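Cryostat sections keep curling and tearing, fatty tissue, losing my mind a little

Benchtop & Bright Field forums > Histology > Sectioning

paraffin_pete
Posted 31/10/2023

Hi all, long time reader, first real question. I've been doing paraffin for years and I'm pretty comfortable there, but our lab took over some frozen work in February and I'm the lucky one who got it. Most tissues are fine now. Liver, kidney, spleen, no problem. But skin with a good layer of fat underneath is killing me. The dermis cuts okay and then the fat just falls out, or smears, or the whole section rolls up like a little cigar before I can get the slide down to it.

We have an older Zwahlen cryostat with a glass anti-roll plate. Chamber is at minus 20, I'm cutting at eight microns, disposable blades, regular embedding medium. I snap freeze on the metal bar inside the chamber. I threw away 30 sections yesterday to keep four, and those four weren't pretty.

What am I doing wrong? I really want to get this working before I ask my boss for anything that costs money. 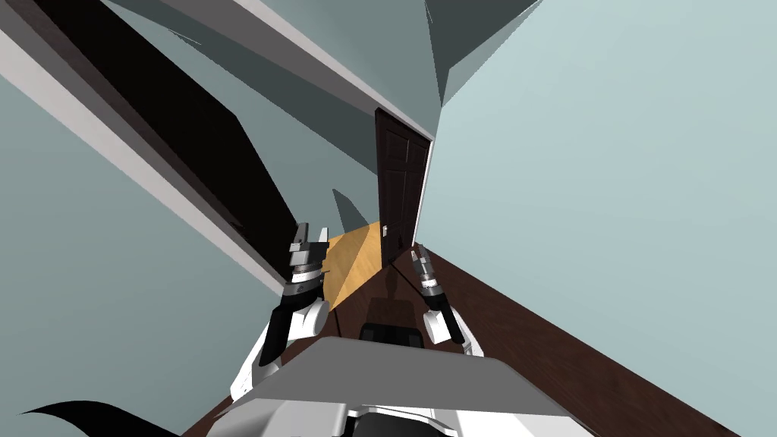 mounting_media_mo
Hey Pete, welcome to the cold side! Minus 20 is way too warm for fat. It just doesn't get firm at that temperature. I take mine down to minus 30 and leave the block in there a good while before I touch it. The dermis gets a bit brittle and you'll see some cracks, but you can warm the face of the block with your thumb (gloved!) for a second right before you cut.

Also go thicker. Eight is brave for fat. Try 12 and see if it holds together, then work your way down.

gradedalcohols
Agree on colder, don't agree on the thumb. I know everybody does it, and I did it too for my first couple of years, but you get a soft skin on a rock hard block and then the first section is a different thickness than the next one. If you're measuring anything at all on those slides it'll come back to bite you. I'd leave the whole block alone at minus 28 or so and turn the handle slower.

And please check the anti-roll plate before you change anything else. Rolling up like a cigar is a plate problem nine times out of ten. It has to sit just barely past the blade edge and be parallel to it. If there's a nick in the glass you'll get a tear in the same spot on each section, so look for that too.

mounting_media_mo
We're mostly diagnostic here so a micron either way isn't ruining anybody's day — but fair point if Pete is doing measurements. Pete, are you?

paraffin_pete
Sort of? Some of it goes to a grad student who outlines hair follicles on the computer, so I guess yes. I'll stay away from the thumb for hers.

Checked the plate. It wasn't parallel. Like, visibly not parallel once I got down and looked at it from the side. I'm a little embarrassed. Fixed that and the curling is maybe half gone already, but the fat still drops out when I pick the section up.
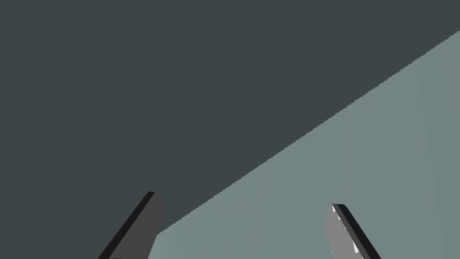 Re: picking the section up (split from above by moderator)

coverslip_carla
Moved this part into its own heading because it comes up all the time and people can't find it.

Pete, what slides are you using? Fat has almost nothing to grab on to plain glass. We switched to the Filon charged slides and lost a lot less tissue. Keep the slides at room temperature, don't store them in the chamber, and touch down in one motion. If you hover, the section jumps up at you and folds.

Then let them dry before fixing. I give mine 30 minutes on the bench.

gradedalcohols
30 minutes is long if you're doing enzyme work or anything touchy. For H&E, sure, it's fine. For antibodies I go straight into cold acetone and skip the bench.

coverslip_carla
I've done it both ways with antibodies and never saw a difference I could swear to, but I won't fight you on it.

zurcher_f
Jumping in as someone who came up through a skin lab. I trained under Florian Zürcher and he wouldn't let us freeze anything fatty on the bar in the chamber. Too slow. He had us use isopentane chilled until it just started to go cloudy, with the tissue turned on its side so that the blade hits epidermis, dermis and fat all at the same time. If the fat is at the bottom or top of the block you end up dragging it across everything else. Get the orientation right and half of your problem goes away.

paraffin_pete
Oh wow, okay. I've been putting the fat at the bottom, so the blade gets to it last. That seemed logical to me!

mounting_media_mo
Ha, we were taught fat last too, so it's the top edge and it comes off the knife at the end. I've had good luck with that. I honestly think both work if the block is cold enough.

zurcher_f
It works until the fat layer is thick. Then the section comes off the blade already stretched. Try one of each and compare, you only need two blocks.

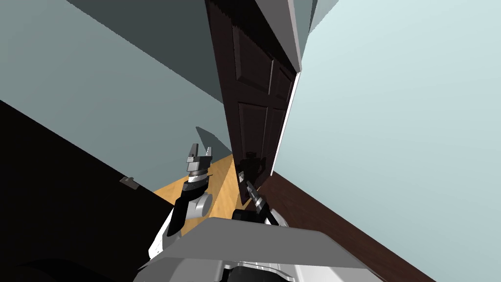
The other thing I'd say is trim away any fat you don't need before freezing. If the grad student only wants follicles, she needs the bit of fat around the bulbs and that's it. Leave a thin strip and ditch the rest. Ask her first, obviously.

tapetransfer_tilly
Has anyone mentioned tape transfer yet? We use the Senenura kit, where you stick a film to the block face and cut underneath it, so there's nothing to roll up. It was 600 for the starter box and it paid for itself in my sanity.

gradedalcohols
It works, but the film is a pain under the microscope. I get a haze at high power. And he said he doesn't want to spend money, lol.

tapetransfer_tilly
The haze is from using the wrong mountant! I had it as well. Illico's water-based one cleared it up for me, 55 a bottle and a bottle lasts ages. But yeah, I hear you on the money.

paraffin_pete
Update for anyone who finds this later. Chamber at minus 28, plate straightened, isopentane freeze, tissue on its side, 10 microns, and I begged a box of charged slides from the lab next door. I got nine usable sections in a row this morning. There's still some fat missing at the far edge on a few, and I got cracks in the dermis on the first two until I slowed down.

Mo, I did try yours with the fat at the top, and it was okay on the thin piece and bad on the thick one.

Haven't tried the tape. Tilly, could you message me what size roller you use? My boss saw the good slides and now she's asking about doing breast tissue, so I may need it sooner than I thought.

tapetransfer_tilly
Sent! Go to minus 35 for breast if your machine can get there.

coverslip_carla
Leaving this open for the breast tissue follow-up. Thread views: 1,937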